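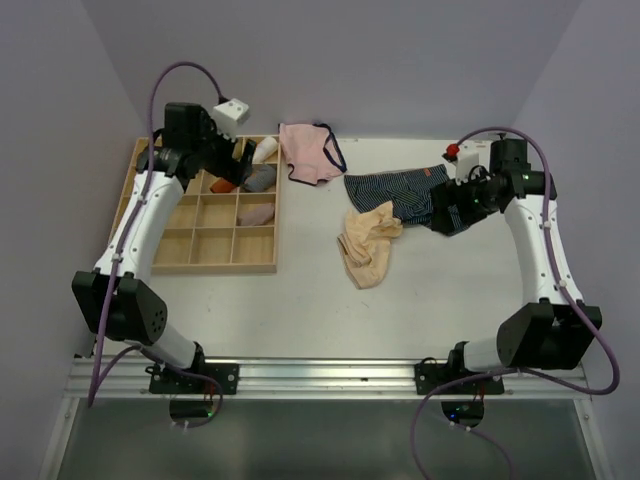 Ropa suelta y bandeja de madera con compartimentos.

El jueves puse a germinar las semillas que me quedaban de la temporada pasada. Eran 24 de la variedad Gekus, una índica bastante baja que compré al banco Umus. En el sobre pone lote 1582 y ninguna fecha de envasado, así que no sé cuántos años tenían cuando me llegaron.

Las tuve todo el invierno en la nevera, en un bote de cristal con arroz. El arroz lo cambié una vez. Otros años las dejaba en un cajón del pasillo y en marzo ya fallaba la mitad.
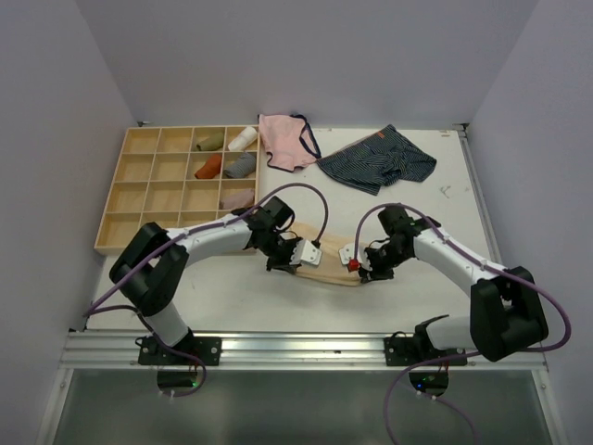 Los calcetines enrollados, en los compartimentos de la derecha.

Primero las dejo en un vaso de agua toda la noche. Por la mañana las paso a papel de cocina húmedo entre dos platos y las pongo encima del router, que es lo más templado de la casa. En cuanto asoma la raíz van a macetas pequeñas, con la punta hacia abajo y casi sin enterrar. Uso sustrato ligero de Van Hecke, sin abono. El año pasado probé con uno abonado y las hojas salieron con las puntas quemadas desde el primer par.

La primera semana riego con pulverizador. Después, cuando las paso a la maceta definitiva, 300 ml por planta y no vuelvo a regar hasta que la maceta pesa poco al levantarla. De noche el balcón acristalado baja de 20 grados y el crecimiento se nota más lento, pero los tallos salen gruesos y no se estiran buscando la luz.

Me falta decidir qué hago con las Plirby. Son automáticas y no les sienta bien el trasplante, de modo que tendrían que ir directas al tiesto grande, y tiestos grandes tengo pocos.
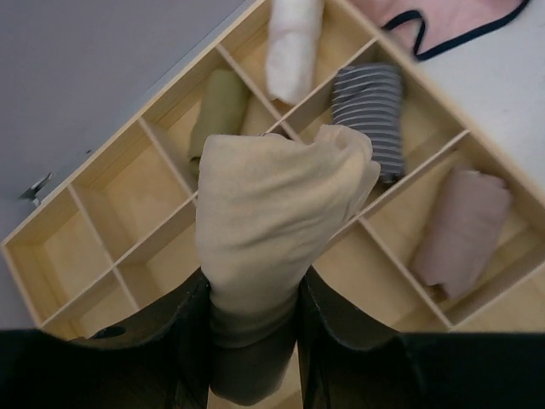 Lies Schouten me escribió que ella las automáticas las siembra directamente en la maceta final, sin vaso ni papel, y que con semilla vieja lo único que añade es un lijado muy suave de la cáscara antes de enterrarla. Lo probaré con tres Plirby y el resto las haré como siempre.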